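Chapter 4
What a Minimum Payment Buys

Armindo Cunha owes $1,294 on a card from Gadero, and pays the minimum with the calm of a man feeding a parking meter. He has cut the balance by $2 since April. 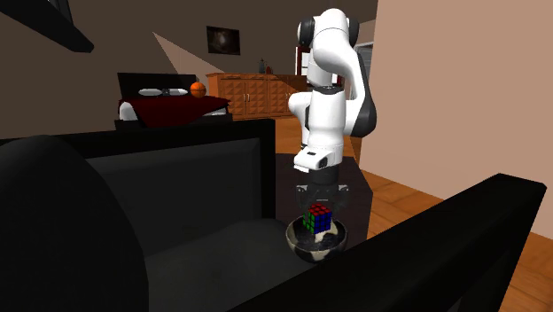
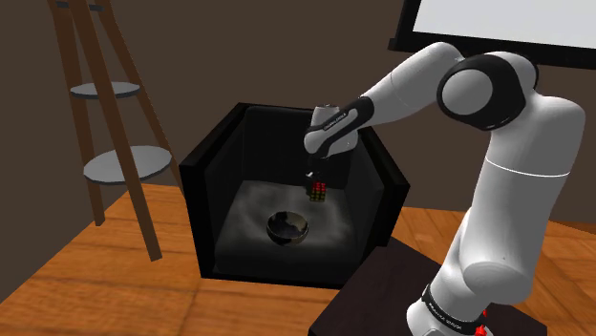

Why does the balance hardly move?

Most of each minimum payment goes to interest, and only the leftover reduces what is owed. A fixed, larger payment clears the debt sooner.

We return to Armindo in Section 4.2, once he has opened his statement.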